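**Reading plan stalled in Leviticus, again**

**Nayeli Tlapale**
I start the Bible every February and quit at the skin diseases. This is year 5. Do I push through or skip ahead and feel guilty? 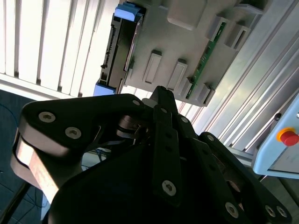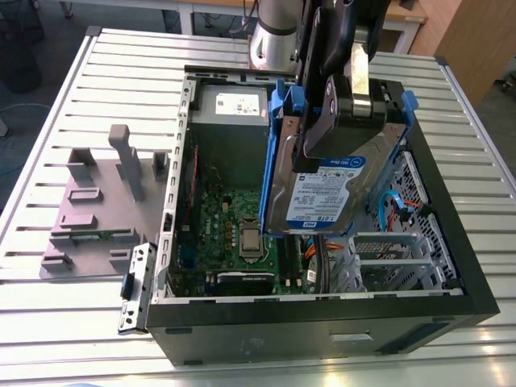
*Second picture: a WD Blue drive in its blue caddy.*

**Yến Âu**
Skip to Numbers, come back later. I read two psalms a night in between, mostly so I'd go to bed in a better mood. The guilt wears off by Deuteronomy.

**Robles**
push thru. its only 27 chapters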